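Speaker notes – Miswood workshop evening, Saturday
Iraís Orozco, Sileck build

Slide 3. Start with the budget: 3000 for the arm and hand, 34 of that on fasteners. Shared bench, one power drop, so most tuning runs in simulation before anyone books the bench.
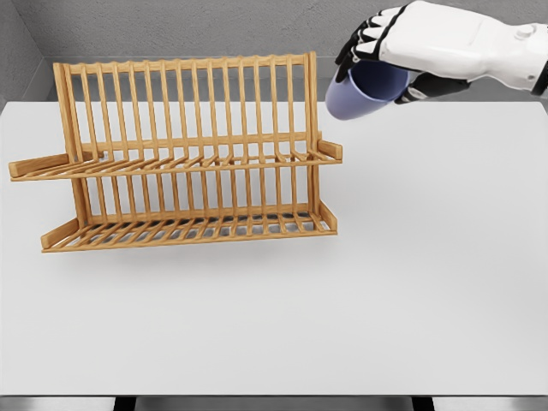
Grip force is the parameter I spent longest on. The controller closes the thumb last and holds torque flat during transport. Too low and a light object rotates in the grasp; too high and the contact solver jitters. With the cup tipped on its side and off the table, as on this slide, gravity loads the thumb differently than in an upright carry. Mention that the rack is a fixed collision body. Its dowels cost more solver time than the hand does.

Slide 4. Log numbers: 946 episodes since April, 81 on the current gains. Don't read out the table. Say where the log lives – the Iltside folder, not the old Ebrahimi one. 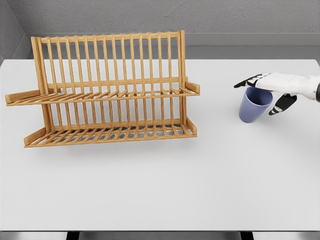
Simulated hand at the upright cup, rack to the left.

Approach height is set from the rim, not from the table. Pause for questions on finger clearance, then go to slide 5, wiring.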